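Akville : le panier jaune passe au comptoir

La mercerie-bazar Silberg prête désormais ses outils, à condition de les rapporter

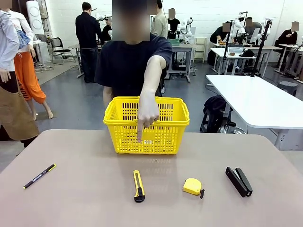

Le panier jaune et, devant lui, marqueur, cutter, mètre ruban et agrafeuse.

Les habitants d'Akville qui empruntaient le mètre ruban de Silberg « pour cinq minutes » vont devoir signer. Depuis mercredi, le magasin propose un prêt de petit outillage, trois jours au maximum, panier compris.

La gérante, Nelli Kokkonen, a fait ses comptes en mars : 13 agrafeuses parties en un an, une seule revenue, sans agrafes. « Le prêt existait déjà, on l'appelait autrement », résume-t-elle.

Le règlement tient sur une page. Le retard coûte un café à l'équipe, la perte se paie au prix du neuf. Nilton Agudelo, client de longue date, a demandé si la mesure était rétroactive. Elle ne l'est pas, et il a paru soulagé.

Inscriptions à la caisse, aux heures d'ouverture. Prévoir son propre stylo.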